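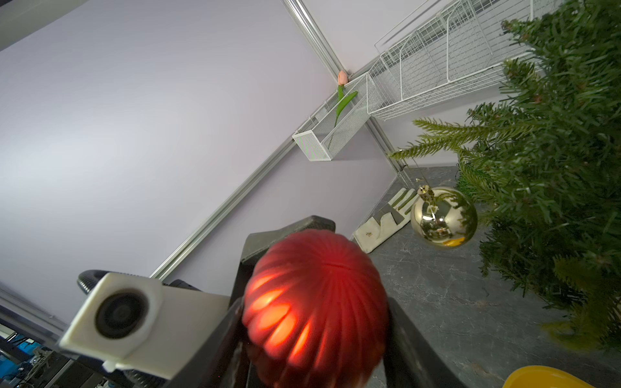
Tienda > Iluminación > Guirnaldas > Interior y exterior cubierto

Inicio Novedades Guirnaldas Repuestos Envíos Contacto

Guirnalda Brurkitz de luz cálida, 50 bombillas

Referencia 499
Fabricada por Flastside para el taller Ullel

La guirnalda Brurkitz es un cable de luz para colgar en un balcón cubierto, en una ventana grande, en una pared o alrededor de un árbol. La vendemos desde hace siete temporadas y en este tiempo hemos cambiado pocas cosas: el enchufe, que antes era más grueso, y el color del cable, que ahora existe también en verde oscuro. La luz es la misma de siempre, de un tono amarillo suave, parecido al de las bombillas antiguas.

Yo soy Hiyori Kaneko y escribo las fichas de esta tienda. El español no es mi primera lengua, por eso intento usar frases claras. Si alguna explicación no se entiende bien, le agradezco que me escriba y la corregiré.

Qué contiene la caja

Una guirnalda con 50 bombillas pequeñas, ya montadas. Un transformador con interruptor. Cuatro bombillas de repuesto en una bolsa de papel. Doce ganchos adhesivos transparentes. Una hoja de instrucciones en español y en portugués.

Los ganchos sirven para cristal, azulejo y madera barnizada. En una pared pintada no los recomiendo, porque al retirarlos pueden llevarse un poco de pintura. Para la pared es preferible un clavo fino o un gancho de rosca, que no están incluidos.

Medidas y peso

Longitud de la parte iluminada: 7 metros. El cable entre el transformador y la primera bombilla mide dos metros y medio, y muchos clientes lo encuentran suficiente para llegar desde el enchufe hasta lo alto de una ventana. El peso del conjunto, sin caja, es de unos 300 gramos. Un árbol natural de tamaño medio lo soporta sin que se doblen las ramas.

Si necesita más longitud, puede unir dos guirnaldas con la pieza de conexión Aquino, que se vende aparte. No una más de dos al mismo transformador. Para tres o más hay que utilizar un segundo enchufe.

Modos de luz

El interruptor tiene tres posiciones: luz fija, luz baja y temporizador. Con el temporizador la guirnalda queda encendida seis horas y después apagada dieciocho, y vuelve a encenderse al día siguiente a la misma hora. Para cambiar la hora de comienzo basta con pasar a luz fija y volver al temporizador en el momento deseado.

No hay modo intermitente. Nos lo piden a veces, sobre todo para los escaparates, pero este modelo se pensó para habitaciones donde la gente cena, lee o conversa, y allí una luz que parpadea resulta cansada.

Cómo colocarla

Desenrolle primero toda la guirnalda sobre el suelo o sobre una mesa larga, con cuidado de no tirar de las bombillas. Enchúfela durante un minuto para comprobar que todas funcionan. Después desenchúfela y empiece a colocarla.

En un árbol conviene comenzar por abajo, cerca del enchufe, y subir en espiral. Yo paso el cable una vez por el interior de las ramas, cerca del tronco, y la vuelta siguiente por la parte exterior. De este modo la luz tiene profundidad y el cable se nota menos. Los adornos se cuelgan al final. Las bolas brillantes devuelven mejor la luz si tienen una bombilla detrás y un poco más arriba; las de superficie mate quedan bien en las puntas.

En una ventana fije un gancho en cada esquina y otro en el centro, y reparta los demás según la forma que desee. Deje el cable un poco flojo entre gancho y gancho. Limpie el cristal con alcohol antes de pegar los ganchos y espere una hora para colgar el peso.

Uso en el exterior

La guirnalda puede estar en una terraza con techo o en un porche. No está preparada para la lluvia directa. El transformador debe quedar siempre dentro de la casa o en una caja estanca. Si vive cerca del mar, pase un paño seco por el cable cada dos o tres semanas, porque la sal lo pone pegajoso.

Cambiar una bombilla

Desenchufe la guirnalda. Sujete el casquillo con dos dedos y tire de la bombilla en línea recta, sin girar. Introduzca la nueva hasta que haga tope. Cuando una bombilla se funde, las otras continúan encendidas, así que no tiene urgencia, pero es mejor no dejar más de tres fundidas al mismo tiempo.

Las bombillas de repuesto se venden en bolsas de diez. Compruebe que en la bolsa pone Brurkitz: las de la serie anterior tienen una patilla más ancha y no entran.

Guardar hasta el año siguiente

La mayoría de las reparaciones que recibimos en enero son por cables doblados al quitar el árbol. Retire primero los adornos y luego la guirnalda, en el orden contrario al de la colocación. Enróllela alrededor de un cartón rígido del tamaño de un libro, con vueltas amplias. El transformador se guarda al lado, sin enrollar su cable alrededor de él. La caja original tiene ya un cartón con dos muescas para este fin.

Colores y disponibilidad

Cable transparente: disponible. Cable verde oscuro: disponible. Cable negro: agotado, volverá a la tienda en otoño. El cable negro es el mejor para barandillas de hierro; el verde es casi invisible en un abeto.

Garantía y devoluciones

La garantía del transformador y del cable es de tres años. Las bombillas no entran en la garantía, salvo si llegan rotas. En este caso escríbanos en los primeros quince días con el número de pedido y le enviaremos otras sin coste. Las devoluciones se aceptan durante un mes, con la caja y los ganchos sin usar.

Ficha revisada el 20 jun 2026

Compartir 7 · Comentarios 3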